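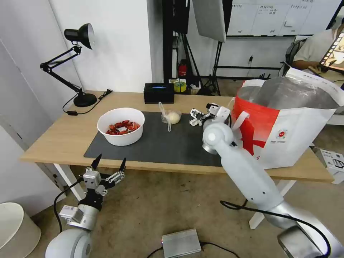 Je vais me fâcher avec la moitié de ma famille, mais tant pis : je trouve qu'on devrait manger avec les doigts beaucoup plus souvent, et surtout quand on reçoit !

Tout est parti d'un dîner chez mon amie Peninah Mabula, en décembre. Elle avait posé un énorme plat de crustacés au milieu de la table, du pain, de la mayonnaise, et pas une seule fourchette. Mon beau-frère (cravate, serviette sur les genoux) a cherché ses couverts pendant cinq bonnes minutes. Et puis il a craqué, il a retroussé ses manches, et je ne l'avais jamais entendu parler autant de toute sa vie.

Parce qu'on parle mieux quand on décortique. On a les mains prises, donc pas de téléphone, et le repas dure deux fois plus longtemps. Il y a des silences aussi, mais des silences occupés, quand quelqu'un se bat avec une pince et que tout le monde attend de voir qui va gagner.

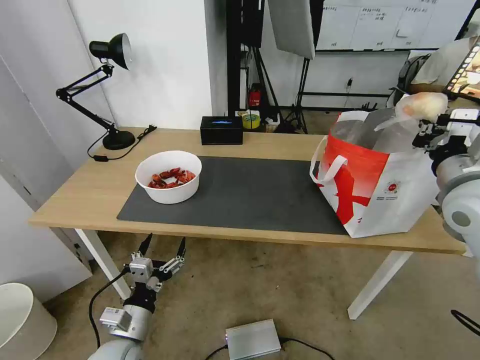

Je sais ce qu'on va me répondre. Ma voisine Miroslava Šťastný, que j'adore, trouve ça sale, et puis ça sent jusqu'au lendemain. D'accord pour l'odeur. Un demi-citron, un peu de savon, et on survit très bien. Pour 500 grammes de crevettes avalés à la fourchette en dix minutes, déjà épluchées, sans goût, franchement, je préfère une omelette.

Ce qui m'agace le plus, c'est qu'on accepte la chose au restaurant ou à la plage, et qu'à la maison on ressort le service de mariage comme si on attendait un préfet. On tolère le burger, la pizza (et encore, j'ai une tante qui la découpe en carrés), mais une cuisse de poulet devant les invités, quelle horreur !

Alors la prochaine fois que vous venez chez moi, mettez une chemise qui ne craint rien. Les couverts sont dans le tiroir de gauche, si vraiment vous y tenez.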